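3.2 Looking after the handheld grippers

I'll be upfront: when we started the Rarkcombe recordings I figured upkeep would be the easy part. The grippers have no motors to burn out, so what could go wrong? Plenty! Most of our lost takes in April came down to a cable that had worked itself half out of its socket, or a marker cube that had shifted a hair on its mount after somebody set the tool down too hard.

So we settled on a routine, and I still do it pretty much the way Yaryna Pasichnyk first wrote it on the back of a packing slip. Before a session, each gripper gets wiped down (dry cloth only, we learned that one the hard way), the cable gets a gentle tug, and the cube gets pushed from two sides with a thumb. If it moves, it comes off and gets glued again. Then we record a short test clip of 400 frames with both grippers in view of each other and look at how often the marker is found. Anything under 264 hits and the tool goes back to the bench -- no arguing, even with people standing there waiting to start.

The bench work itself is mostly small stuff. Dorian Hervieu swaps the connectors, and I do the rubber parts and the pads. We also keep a paper log for each tool, and after 100 sessions it gets opened up and cleaned inside whether it seems to need it or not.

We do the test clip out in the big hall, and I'd really push for that if you try this yourself. A bench lamp makes everything look fine. A shiny floor and a few ceiling lights are a much tougher test of the marker, and you find the trouble before the real takes do (Figure 2).

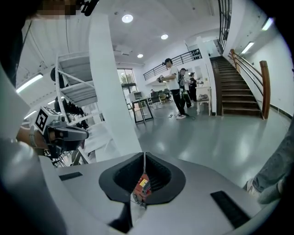

Figure 2. View from one handheld gripper, with the marker cube on a second gripper facing outward at left of center.

One thing we haven't sorted out is the glue. Solomiia Pavliuk wants to switch to small screws, which would make the cubes quicker to swap, but the first screwed mount she made added enough weight that I could feel it in my wrist by lunch. For now the glue stays, and we keep a spare cube for each gripper in the charging drawer.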